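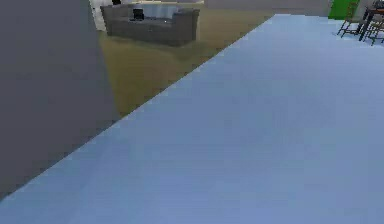
# About Brosteo

Brosteo collects and prepares training examples for household robots. We build simulated homes, run a robot through tasks inside them, and deliver the recordings to teams that train control models. We do not build robots and we do not train the final models ourselves.

The company was started by Nidia Apaza and Alby Sheehan, who had worked together on warehouse picking and were spending most of their week fixing other people's recordings. Missing joint readings, camera clocks that drifted, task labels typed by hand in four different spellings. Brosteo began as a set of scripts to catch those faults and became a company when a second customer asked for the scripts.

## What we produce

One example, which we call an episode, is a single attempt at a single task. It contains:

- camera views from the robot's head and wrist
- joint positions, joint speeds and gripper state at every step
- the command sent at every step
- a written instruction in plain language
- the starting layout of the home, with the random seed
- the result, as judged by a fixed test on the final state

Failed episodes are kept and marked. Customers can leave them out at download. Most of them do at first, and several have come back for them later.

## Homes

Our current library, Pevanlow, holds 200 furnished layouts. Each is a full living space with connected areas, so a task can begin at a kitchen surface and end at a sofa or a dining table. Rooms a task does not use are still furnished and still rendered. A model trained on bare rooms tends to do poorly once there is a chair in the background, and we would like to find that out in simulation.

Wall color, floor finish, lighting and furniture position are varied between episodes. Camera mounting is varied by small amounts as well. Views in which the arm is out of sight, or in which most of the picture is a blank surface, are left in the recordings. A moving robot sees a good deal of this kind of thing and the model has to handle it.

## How episodes are made

Operators drive the simulated robot from a desk using a pair of hand controllers. We have 13 operators, all employees, working in shifts of three hours with a break in each hour. An operator learns a task on a practice layout before recording it. Practice runs are not delivered.

Each recorded episode is replayed from its commands alone. If the replay does not reach the same final state, the episode is pulled and someone looks at it. The usual causes are contact between thin objects and a physics step that was set too long.

After replay, a second operator reads the written instruction against the video. Instructions are rewritten when they could apply to more than one object in the home.

The first full release had 2,794 episodes across nine task families. Opening drawers was added after that and is counted separately, as the handle models were changed partway through.

## Tools

Kyriakidis is our recorder. It timestamps every stream from one clock and refuses to save an episode with a gap in it. Mendamside is the review tool, used by our operators and by customers who want to check a delivery before accepting it. Both are included with any data license. Neither needs a graphics card to run.

## Limits

Our homes contain no people and no pets. Cloth is handled with a simplified model and we do not sell episodes in which cloth is the main object. Liquids are not covered. Results in simulation should be checked on a physical robot, and we ask customers to send us the cases where the two disagree. New layouts are planned for September, with narrower passages and more furniture at floor level.

## Contact

Data licenses and sample episodes: Nidia Apaza. Operator jobs, tools and bug reports: Alby Sheehan. Please include the episode number and the layout seed with any bug report.

Page last revised March 1, 2025.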